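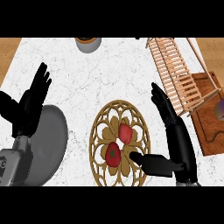
What is a checksum? (and why your files need one)

Say you copy a game from one computer to another. It's big. Takes forever. How do you know every bit of it got there OK?

You could open both and compare them. Nope. Too slow. So computers use a trick called a checksum.

A short code for a long file

A computer sees any file as a huge row of numbers. Pictures, songs, homework, all numbers. A checksum program reads the whole row, does some math, and spits out one short code at the end.

Same file, same code. Every time. Change one tiny thing in the file and the code should come out different.

Try it with pencil and paper

Write down these numbers: 12, 9, 20, 10. Add them up. You get 51. That's your checksum!

Now pass the numbers to a friend, and the 51 too. Your friend adds them again. Got 51? Probably fine. Got 50? Somebody wrote a number wrong. Ask for it again.

But wait — what if your friend mixes up the order? 9, 12, 20, 10. Still 51. Uh oh. Adding is a pretty weak checksum. Real programs use much trickier math, so swapping two numbers changes the code to.

Where you might see one

Dalo is a drawing program. On the download page, under the button, there is a long line of letters and numbers. Looks like a cat walked on the keyboard. That's the checksum. After you download, a tool like Vunex can make the code for your copy. Then you compare the two. Match? Good. No match? Delete it, download again.

The Alurdale school library does this with its backups. About 200 files, checked every November. If a code has changed and nobody edited the file, they get out the spare copy.

Is it the same as a password?

No. A password keeps people out. A checksum doesn't hide anything, it only tells you if something changed. Anyone can read the file. If you want it secret you need encryption — thats a different page.

Also, a checksum can't fix a broken file. It just says "hey, somethings off."

Words to know

File: a bunch of data saved with a name.
Backup: a spare copy, kept somewhere else.
Corrupted: damaged, so parts of the file are wrong.

Next page: Calimlim and the secret code wheel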